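Inspection sheet, tote transfer cell, Venomero line
Filled in by: Sofia Neves
Month: September
Start 6:40 a.m., finish 8:15 a.m.

Use with the Lendier setup file, revision 6. Mark each line OK, FIX or HOLD. A HOLD means the cell stays off until the line is signed again.

## 1. Before power

- [x] Main switch off, lock and tag on. **OK**
- [x] Stop buttons pressed and reset by hand, all posts. **OK.** The one nearest the dock door is stiff. It still latches.
- [x] Floor clear inside the marked area. **OK**
- [ ] Cable tray covers closed. **FIX.** Cover behind the cabinet has one clip missing. Taped for now, clip ordered from Rebelo.

## 2. Arm and hand, left side

- [x] Shell seams on forearm and upper segment closed, no lifted edges. **OK**
- [x] Shell fasteners present and flush. **OK.** Two on the inner side took a quarter turn.
- [x] Wrist bracket screws tight, paint marks lined up. **OK**
- [ ] Thumb side play under limit. **FIX.** At the limit, not over it. Check again at 2,540 cycles. If it has moved at all by then, change the pin.
- [x] Fingers open and close by hand with power off, no grinding. **OK**

The check pose was changed in the Lendier file after the last inspection. Load the pose in the model first and compare the real arm with it before you sign section 3. The old pose is still in the menu as 342. Do not pick it. 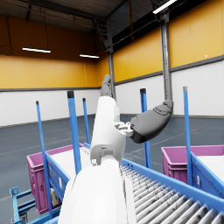 *Cell model, left arm raised in the check pose, roller conveyor at lower right.*

Run the pose at slow speed the first time. Stay outside the line with one hand on the stop pendant. If the arm pauses short of the pose, do not jog it the rest of the way. Write down the joint readings and call me.

## 3. Carts and bins

- [x] Pink bins fully down on the carts, rims level. **OK**
- [x] Bins free of cracks at the rim and in the corners. **OK**
- [ ] Cart bracket bolts tight. **FIX.** Left cart had one loose bolt. Tightened, but the hole is worn oval. Swap the bracket at the next stop.
- [x] Blue poles straight, caps on. **OK**
- [x] Cart labels readable. **OK.** The scanner took both on the first try.
- [x] Cart position matches the model. **OK** after moving the right cart back against its stop. Whoever parks the carts at the end of the shift, please push them all the way in.

## 4. Conveyor

- [x] Rollers turn freely by hand. **OK**
- [x] Roller surfaces free of tape, glue and sharp nicks. **OK.** Scuffs are fine, leave them.
- [x] Side rails tight, no gap a finger could enter. **OK**
- [ ] Drive belt tension. **HOLD** at 7:20, cleared at 7:55. Belt was slack and had walked to one side. Retensioned, run empty for ten minutes, tracked straight.

## 5. Power on

- [x] Stop pendant drops the arm brakes in. **OK**
- [x] Pose check against model. **OK**
- [x] Slow run, one bin each way. **OK**
- [x] Full speed run. **OK.** Slight knock from the conveyor end on the first bin, gone after that.

## Open items

1. Cable tray clip, waiting on Rebelo.
2. Thumb pin, recheck at 2,540 cycles.
3. Left cart bracket, part is on shelf 6 in the Flatance store room.
4. Take pose 342 out of the menu. I have asked for this before.

Cell released at 8:15 a.m. with items 1 to 4 open.

S. Neves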